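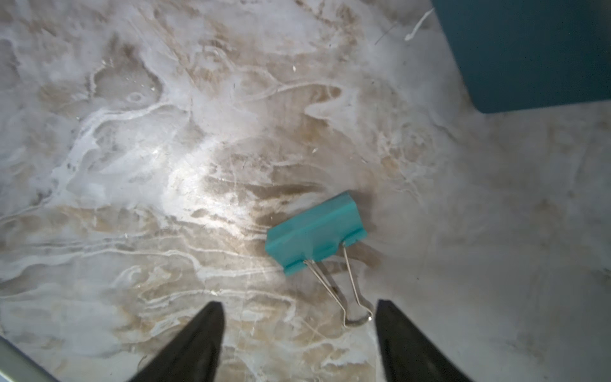
Talks > Ganent Makers Day > Speaker notes

Talk notes, Ganent, 2019-08-01. Slot is 31 minutes including questions, so keep moving!

OK, hello, thanks for coming, get the mic closer than feels natural. Quick who-am-I: I teach robots to do small chores by doing the chores myself, over and over, with my hands on a controller. My mom thinks I play video games for a living and I've stopped arguing.

Show of hands: who has driven a robot arm by remote? Who has grabbed one by the elbow and pushed it around? (If it's mostly hands up, skip the next bit.)

Two ways to show a robot something. You can take hold of the arm and move it where you want it to go, and it remembers the path. Or you sit off to the side and steer it, and it records what you did along with what its cameras saw. I started with the first one and I still love it for teaching somebody the basics. You feel the joints, you feel when you're asking for something silly. But your own arm keeps wandering into the camera view, and then the robot learns a world where there's always a big sleeve in it. So these days I steer.

Now the clip. Everyone wants to see the robot fold a shirt, and I'm going to talk about a binder clip for ten minutes, sorry. Teal body, chunky, two thin wire handles that come together in a loop. Black fingers on the gripper, tapered at the tips. The view I care about is the one from the wrist, looking straight down, with the fingers coming up from the bottom and the clip between them and a bit ahead. When I drive, I keep that view big on my screen and the room view small in a corner.

Where do you grab it? PAUSE, let them shout. Somebody will say the handles. The handles are right there pointing at you! But the wire is skinny and shiny and it likes to swing, so I go for the body, across the short way. The clip lies at an angle, which means turning the wrist before going down. New drivers go down first and turn later, and they shove the clip across the table with one finger. I did this for weeks.

Say this part slowly: turn, then drop, then close. Do it in that order every single time. If half your demos turn first and half of them drop first, the robot picks something in between, and in between is a fingertip on top of the clip.

Surface stuff. Ours is a marble pattern, all swirls, white and tan and gray, and it's a bit glossy so you get a fat bright spot from the light. I like it. White veins next to silver wire is a mean test for a camera. My first set was recorded on a plain black mat and looked gorgeous, and the model went completely lost the day we took the mat away. (Tell the Ornero story here if there's time. Short version: demo in Ornero, glass table, forty people watching, the arm reached very confidently for a reflection.)

Numbers, because someone always asks. We kept 938 demos of the clip pickup. We recorded around 2,000. Yes, that's a lot in the trash. What went in the trash: me sneezing, me stopping to think, me fixing a bad approach with a lot of tiny wiggles. The stopping to think is the sneaky one. If you hover for a few seconds over the clip, the robot learns hovering, and it can hover for a very long time, it has nowhere to be.

I do keep some recoveries though. Missed it, backed up, went again, fine, that's useful. Keep those if the second try is clean.

Driver tips, pick whichever feel right on the day:
- Take a break after 4 bad ones in a row. You're tired, the arm isn't broken.
- Move the clip between takes, and turn it too. People move things and forget to turn them.
- Leave other stuff on the table sometimes. A box near the corner, a bit of string.
- Swap drivers. My style is jerky on the left and I had no idea until I watched the playback.

Song is what we call our recording software (it beeps at the start and end of a take, and one day it beeped in tune). If people ask, it'll be up for download in November, once I've written instructions a normal human can follow.

Skip the math slide if I'm past the 20 minute mark. Nobody in Pinurberg missed it.

Questions. Likely ones: can a kid drive it (yes, and they get good fast), does it work with other clips (the metal ones, so-so, still recording), can I try it (yes please, table by the back door, one at a time and mind the cable).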